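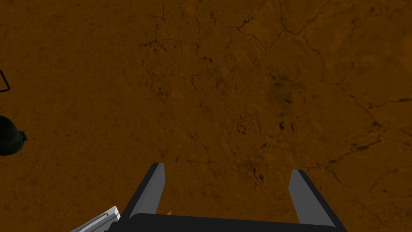 Wrist camera settings and gripper choice in the simulation rig: status for March

The comparison of wrist camera mounts and two-finger grippers in simulation is far enough along to report. The work covers one arm model, two parallel grippers and three camera positions, all run under the same controller. Tobiloba Etim built the environments and Theda Diekmann ran the trials. Gregor Tosh wrote the controller changes listed at the end.

The two grippers are referred to by their project names, Flukura and Plasow. Flukura is the long-fingered model with the wide stroke. Plasow has shorter fingers, a narrower opening and a thicker pad. Both are modeled with rigid fingers. Pad compliance is approximated through the contact parameters, and the same values were used for both.

Table textures

Earlier runs used a plain gray tabletop, and several people pointed out that this made the perception side too easy. The tabletop texture is now drawn from a set of 19 for each run. The cracked brown one, which looks like dried mud, is the hardest in the set for the current segmentation model. Its dark branching lines are picked up as object edges, mostly when the camera is close to the surface. At that distance an open gripper over bare tabletop can produce a detection between the fingers where there is nothing to grasp.

Three remedies were tried. Raising the confidence threshold removed most of the false detections but also lost thin objects such as pens and cable ends. Adding a depth check against the fitted table plane worked better, with one exception: objects lying nearly flush with the table are rejected along with the cracks. Retraining with the brown texture included gave the best result on that texture and a small loss on two of the lighter ones. The depth check is now on by default and the retrained model is available as an option in the configuration file.

Texture scale matters more than expected. The same image file stretched over a larger area gives wide, soft lines that the model ignores. Tiled at a smaller scale, it gives fine branching lines that it does not. Please record the scale value together with the texture name when reporting results. Two runs from early in the month had to be discarded for lack of it.

Camera position

Position A looks straight down from the wrist, with the fingers entering the view from the bottom edge. Position B is tilted forward by a fixed angle. Position C is mounted on the side of the wrist and sees one finger clearly and the other hardly at all.

Position A remains the default. Both fingertips are in view with the gripper open, and the gap between them can be read from the image without reference to the joint state. That is useful for checking the encoder model. The drawback is that the view straight down gives little information about object height, and the palm takes up the bottom strip of every image. The strip is masked before the image reaches the policy. The mask was drawn for Flukura, so it has to be redrawn for any gripper with a different palm. This had been missed in the first Plasow runs, where the policy was receiving a few rows of palm pixels and had apparently learned to use them.

Position B gives a better view of what lies ahead of the fingers and a worse view of the grasp itself. It did well on approach and badly on the last part of the descent. Position C was dropped after one set of trials.

Gripper comparison

Each gripper was given 300 grasp attempts per camera position on the mixed object set, with positions A and B only. Object poses were generated from the same seeds in both cases. A grasp was scored as a success if the object was held through the lift and the pause at the top.

Flukura was the more forgiving of the two. With its wide opening, lateral errors in the pose estimate were usually absorbed during closing, the first finger to make contact pushing the object toward the center. The cost is clearance. With the fingers fully open it often touched neighboring objects in cluttered layouts, and in 23 attempts from position A the trial was stopped by the collision monitor before closing began.

Plasow had fewer stops of that kind but missed more often when the estimate was off to the side. It held heavier objects better once closed, with less slip during the lift. Whether this comes from the pad geometry or from the contact parameters is not settled. Friederike Kröger has asked for a repeat with the friction value lowered for both grippers, and that run is queued.

A partial opening setting for Flukura was tried as a compromise. Opening only as far as the estimated object width plus a fixed margin removed most of the contacts with neighbors. It also gave back part of the tolerance to pose error – the margin needs tuning for each object class, and a single value will not do for the whole set.

Controller changes

The following are in the current build.

Descent speed is now reduced in two stages instead of one. The second stage begins when the fingertips reach the clearance height above the table plane.

The finger command is rate limited. Sudden full closing caused contact spikes that had no counterpart on the bench unit at Juludbridge.

Camera images and joint states now share a single clock. Previously the image could lag the joint state by one step, which showed up as a small offset in fingertip position during fast moves.

The log now stores the texture name, texture scale, gripper name and mask version for every run. Build 674 and later have this. Logs from older builds can still be read, with those fields left blank.

Open items

The masks for Plasow need to be checked in position B. The flush object problem in the depth check is open and has no owner. Lighting has been kept even and nearly shadowless in all the runs reported here, so none of the figures should be taken to cover hard shadows from the fingers. Sieglinde Sperling is preparing a lighting set for that purpose under the name Lã, and requests for particular conditions should go to her before the set is frozen.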